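Section 4: Drying and Hanging Your Glasses

Your new cup rack is ready for its first load, and this part is a pleasure!
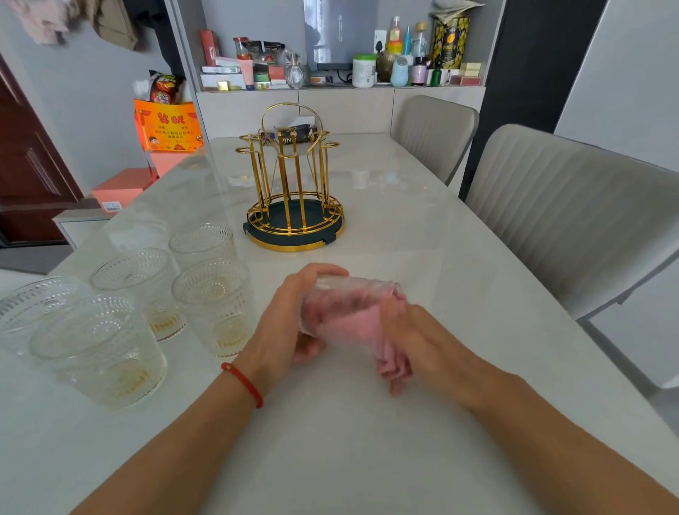

1. Set the rack on a flat tabletop with the drip tray seated in the round base.

2. Tip each glass on its side and work a soft cloth into the opening. Embossed glass loves to hold water between the dots - go over the outside twice.

3. Lower the glass over a rod, rim down, and let go gently.

4. Fill opposite sides in turn so the rack stays steady.

Note: Pull out the tray and empty it after every load.

Caution: Never lift a loaded rack by its handle. Take the glasses off first.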